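Textiles and Everyday Dress, Unit 4
Printed words on clothes: reading a T-shirt as a source
Notes for students, to be read before the seminar in January

1. What we are looking at

In the first three units we worked with cloth as material: fibre, yarn, weave, dye. In this unit we go to the surface. We ask what it means that so many people carry written words on the chest, and how a historian of dress can use these words.

The T-shirt began as underwear. It was cut in one simple shape, like the letter T, and it was knitted, so it could stretch over the head without buttons. When it became acceptable to wear it alone, the front was a large flat area with nothing on it, and printers soon found a use for this area.

Please keep three terms apart in your written work. A slogan is a sentence or part of a sentence which wants something from the reader. A mark is the name or sign of a maker. A place text is the name of a town, coast, school or region. Many shirts mix them.

2. How the print gets there

The most common method for large numbers is screen printing. Ink is pushed through a fine mesh with a rubber blade, and the parts which should stay clean are blocked with a stencil. Each colour needs its own screen -- this is why older cheap shirts have often one or two colours only. Transfer printing uses heat and pressure to move a design from paper or film to the cloth. To see the difference, stretch the fabric gently and look with a magnifier. A transfer lies as a film on top and cracks in plates, while a thin screen print breaks along the knit.
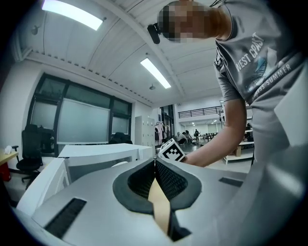 Place texts are the most interesting group for me, and also the most difficult to date. The place is often very wide, so that it fits any buyer. "WEST COAST" in white letters on a grey shirt, with a curved line ending in "SUMMER" lower down, does not say which country has this coast, and the feather-like figure between the two texts does not help us either. Compare this with a shirt from a local swimming club, where the name is narrow and the wearer has probably some connection to it. I call the first type open place text and the second closed place text. Straight lettering above and curved lettering below is a layout you will meet again and again.

3. The Isbridge collection

Our main material is the Isbridge collection, which holds 2,676 printed garments. Of these, 1,522 are catalogued with the full text of the print. Villads Lauritsen made the first list and sorted by language, which was practical for him but is less practical for us. Search under both "place" and "holiday", as he used the two words for the same thing.

4. For the seminar

Read Kakitz, chapter 2, and the short article by Skurkska on school shirts. Lill is optional.

Choose one printed garment from your own home and write 200 words on it. Note the fibre content from the label, the printing method if you can decide it, and the exact text with its capital letters. Do not correct spelling mistakes in the print.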